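Grorkholm opens orders for its two-arm Tasard bench kit

18 May 2026

Well, it finally has an order page! Grorkholm, the small outfit that has been teasing a two-arm bench kit since October, started taking orders this morning for the Tasard, and I've been refreshing the site like it was concert tickets.

Quick version for those of you who only want the numbers. You can rent a Tasard for $625 a month with a 9-month minimum, and the company says the first batch is 25 kits. Shipping takes 54 days from the day you pay the deposit, so if you were hoping to have one on the bench next week, sorry. Setup help is included, and so is Stomell, the software you use to teach the arms a job (I tried the demo version over the winter and liked it, apart from the tiny menus).

What I keep coming back to is the two-handed stuff. Plenty of kits in this price range give you a single arm that picks a thing up and puts it down somewhere else, and that's fine, but my little shop is full of jobs where you need one hand on each end of something. Grorkholm is pushing that hard with this release. Long, awkward parts get held from both sides, and the arms are supposed to share the load and keep it level even with something riding on top.

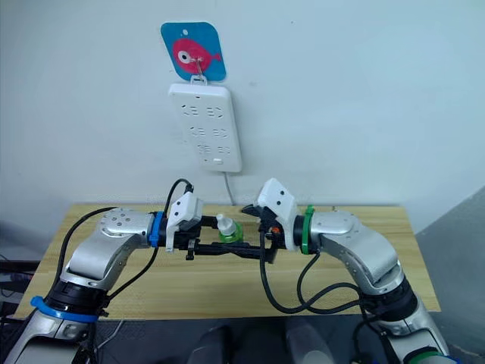
I asked how much table you need, and the answer was a regular sturdy one, bolted down or not, as long as it doesn't wobble. Good news for me, my wobbly one is going to the curb anyway. The grippers come off for cleaning, and a second set called Pascual with softer fingers is promised as an add-on, though there's no price yet and I couldn't get anyone to guess at one.

Cancellations are free until the kit ships. I've put my name down for a loaner and will write up how it does with my own parts once it gets here.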